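Search this site
Enter keyword
Go

Students record 1,000 demonstrations for kitchen-helper robot project

11/14/24

A student robotics club has passed the halfway mark on a project to teach a robot arm simple household jobs, with members doing the jobs themselves first, using a pair of grippers held in the hands.

The club, which goes by the name Heline, has 32 members this year, most of them in second and third year of mechanical and software programs. It works out of Mokgethi House, a converted brick building near the east gate of the campus, where it has the use of a ground-floor room and the mezzanine over it.

The project is called Koltavum. It started in August with a plan to have an arm clear a table, stack cups and put cutlery in a drawer. Members first tried driving the arm with a joystick, but a single attempt at stacking cups could take several minutes and the results were jerky. The club switched to hand-held grippers after the first month.

A member wears a harness with the cabling attached, holds one gripper in each hand and carries out the task at normal speed. The patterned cubes on the grippers let the software work out where each hand is and how it is turned. The recordings are then checked, trimmed and used to train the program that will run the arm.

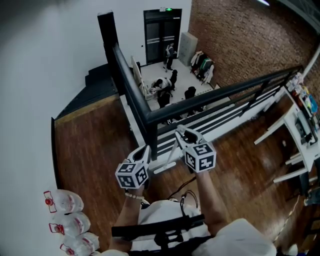 The pair of grippers on the mezzanine at Mokgethi House, with the ground-floor room below.

The club logged its 1,000th usable demonstration last week. Recordings are thrown out if a marker cube is hidden for too long, if a cable snags or if the person drops something and has to start over. Early on, close to half of them were rejected. The club says that has improved a great deal now that new members do a practice session before their recordings count.

Members sign up for shifts in pairs, one wearing the grippers and the other watching the computer and resetting the objects. Shifts were cut back in the fall after several people complained of sore forearms. There is now a break between sets and a sign-up sheet by the stairs.

The cups have given the least trouble. Cutlery is harder, as forks tend to lie flat and the gripper tips slide over them. The club has added soft pads to the tips of a second pair and is comparing the two. It has also begun recording in other parts of the building, so that the program does not learn to rely on one table and one kind of light.

Koltavum will be entered in the Zuvis Student Challenge, a competition for university and college teams. Each team gets 8 attempts at a table-clearing task it has not seen before, using objects picked by the judges. The top 6 teams go on to a final round. Heline entered once before, with a wheeled robot that sorted recycling, and did not make the final.

The club plans to stop recording before exams and spend the winter break on training and testing. Some of the recordings will be shared with other student teams after the competition.

New members are welcome at any time and do not need programming experience. Those interested can leave their name at the front desk of Mokgethi House.

Related items
Design students build low-cost weather station
Solar car team looks for drivers
Library extends loans on electronics kits
Bridge-building contest moves to the gymnasium

Comments (3)

tallgrass
My daughter does one of these shifts and came home talking about forks for an hour. Good to see it written up.

R2K_east
Are the gripper designs going to be shared too, or only the recordings? Our college team would be interested in the padded tips.

marmot44
I was in the club the year of the recycling robot. It favoured the blue bin no matter what you gave it. Good luck with this one, it sounds like a much better plan.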